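关于我们

首页 > 关于我们 > 操作规范与工作准则

Trastesier 是一家做双臂操作数据与作业规范的公司。客户把要让机器人完成的动作交给我们,我们负责搭工位、写作业步骤、安排操作员示教、检查记录,最后连同规范文本一起交付。公司现有员工40人,其中多数在操作和质检岗位,其余从事设备维护、软件和客户对接。

我们不生产机械臂,也不销售整机。工位上用什么设备,由项目需要决定。我们对外提供的主要内容有两项:一是按约定标准采集的操作记录,二是可以直接拿到车间或实验室使用的作业规范。不少客户最初只要第一项,做到后来会把第二项也加上。

为什么单独写一页讲规范

来访的客户常问,同样的设备、同样的物品,不同班组做出来的记录为什么差别很大。我们的经验是,差别多半出在开工前的准备和交接时的习惯上。台面怎么铺,物品放在哪里,夹爪以多大开度接近,遇到抓偏了是继续还是停下,这些事如果不写下来,每个人都会按自己的办法做。

公司内部把这套写下来的规矩叫作 Rarar 准则。它最早是工位旁边贴的一张纸,后来逐条增补,现在是一本分章节的手册,每年9月统一修订。修订期间提出的意见,不论来自哪个岗位,都要有书面答复。采纳的写进正文,不采纳的写明原因,附在手册后面。

工位布置

台面统一铺深色不反光或低反光的垫层,浅色物品在上面轮廓清楚,检查记录时容易辨认。垫层允许有折痕,不允许有破口,翘起的边角要压平。待操作的物品放在两臂都够得到的区域以外,轮到哪一件再取哪一件。

线缆从手臂底座引出后要留出足够的余量,保证腕部转到极限位置时不被拉紧。线缆的弧度每次开工前用手臂空走一遍来确认,空走时台上不放物品。

托盘、容器和固定件的位置在作业单上有图示。操作员可以建议改动,但同一批次内不改。需要改时,当前批次结束,另开新批次,并在记录里注明。

人员站位也属于布置的一部分。手臂通电期间,操作区以内不得伸手。需要整理物品的,先停臂,确认两臂都停稳后再进入。急停按钮放在操作员不用转身就能碰到的地方,每班开工前按一次,看手臂是否停住,再复位。

抓取的基本要求

Rarar 准则中篇幅最长的一章是抓取。这一章不规定具体力值,力值由各项目的作业单给出。准则规定的是顺序和判断办法。

第一,接近物品时先对准,后合拢。夹指与物品表面之间仍有明显间隙时,不得开始加力。

第二,圆柱类物品优先夹在靠近底部或有加强结构的部位。杯壁、筒壁较薄的,夹持位置要在作业单上写明。

第三,物品倾斜时,不得用单侧夹指去推正。应松开,退出,重新接近。

第四,夹持过程中腕部视角要能看到至少一侧夹指与物品的接触处。看不到的,这一条记录降级处理。

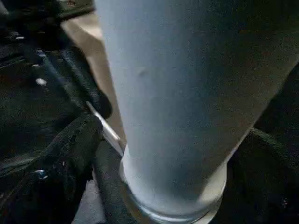

腕部视角:两侧夹指位于圆柱形物品底部附近

新操作员上岗前要在练习工位上完成300次抓取,由质检人员抽看。练习用的物品以筒、杯、盒为主,形状简单,容易看出手法上的毛病。练习记录不交付给客户,只用于培训和考核。

双臂配合

两只手臂同时接触一件物品时,容易出现互相较劲的情况。准则对双臂配合的要求比单臂严格,主要有以下几条。

两臂必须有主次。作业单上指定一只手臂为定位臂,另一只为随动臂。定位臂先夹稳,随动臂再接近。交接物品时,接的一方夹稳以后,给的一方才能松开,中间要留出停顿。

两只夹爪在同一件物品上的位置应当错开,一上一下或一左一右,避免夹指相碰。物品太短、无法错开的,改为先放回台面,再由另一只手臂取起。

夹爪靠近时应减速。速度上限由项目设定,操作员不得自行提高。赶进度不是提高速度的理由,进度有问题由项目负责岗位与客户协商。

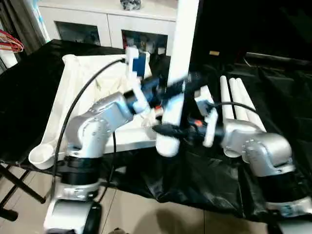 双臂配合工位:左臂夹住筒身上部,右臂夹住下部

双臂作业每班连续操作满2小时必须换人。换人时由交班一方口述当前批次的情况,接班一方在作业单上签字。口述内容包括当天出现过的异常、已经更换的物品和垫层的状态。我们试过用电子表格代替口述,遗漏比较多,后来改成两种都做。

较大物品的搬动

有些项目要求搬动带腿、带支架或外形不规则的物品。这类物品在移动中占的空间比静止时大得多,末端扫过的范围也不容易估计。准则要求在作业前画出物品转动时可能到达的最远边界,边界以内不放其他东西,人也不站在里面。

提起之前先小幅试抬,看重心是否偏向一侧。试抬时物品离开台面即可,不做平移。重心偏移明显的,重新选择夹持点。细长的部分不作为受力点,除非作业单上有说明。

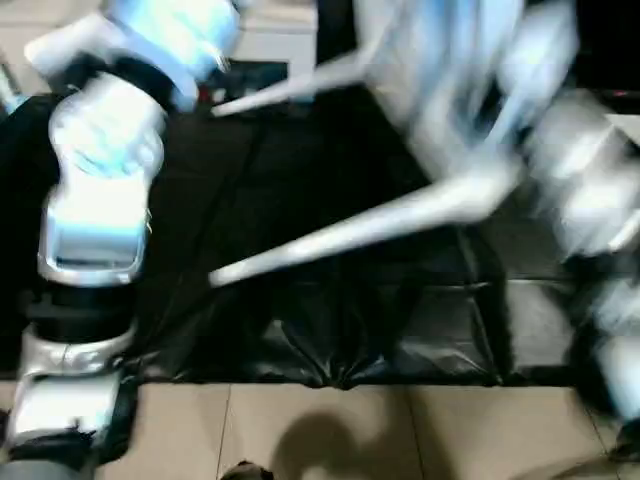
放下时同样分两步。先让一处着地或接触台面,停住,再放下其余部分。不得在物品还有一部分悬空时松开夹爪。放下后两臂沿原路退出一段距离,再转向下一个位置。这一步常被省略,质检时会重点看。

搬动类项目的步骤说明由 Cao 项目组编写。Cao 是公司内部负责大件和不规则物品的小组,他们写的作业单比其他小组长,图也多一些。客户第一次看到时可能觉得繁琐,我们建议先按原样执行一个批次,再讨论删减。

记录与质检

每条记录都有完成、部分完成、未完成三种标注。未完成的记录不删除。夹空、滑落、碰倒都属于正常会出现的结果,如实标注即可,不影响操作员的考核。隐瞒或者改标注的,按手册规定处理。

质检按批次进行,抽查比例不低于10%。抽查时先看布置是否与作业单一致,再看动作顺序,最后看标注。布置不一致的,整个批次退回复核,不再逐条判断。

画面中的运动模糊本身不作为退回的理由。动作快的时候出现模糊很常见,只要能够判断夹爪与物品的关系,记录就有效。不能判断的,由两名质检人员分别看过再定。

设备维护

夹指表面、紧固螺钉和线缆接头列入每日检查。夹指表面有擦痕可以继续使用,有缺口的必须更换。螺钉松动的,拧紧后要空走一遍再恢复作业。维护情况写在工位自己的登记本上,登记本跟着工位走,不跟着人走。

与客户和合作单位的约定

我们与 Vornine 共用一部分培训教材,双方的操作员可以到对方工位观摩。观摩人员须遵守所在工位的规定,未经练习考核不上手操作。

客户可以随时索取本项目的作业单、质检记录和异常登记。其他客户的资料不提供。客户自带物品的,请提前说明尺寸、重量和易损部位,并多备几件替换品。物品在作业中损坏的,按合同约定处理,我们会附上对应的记录。

Rarar 准则的公开版可以向对接人员索取,内容与内部版基本一致,去掉了涉及具体项目的附录。欢迎转用,转用时请注明版本。如果在使用中发现哪一条行不通,也请告诉我们,我们会放进下一次修订的讨论稿。

本页内容更新于2021年4月14日,星期三

上一篇:公司简介
下一篇:培训与考核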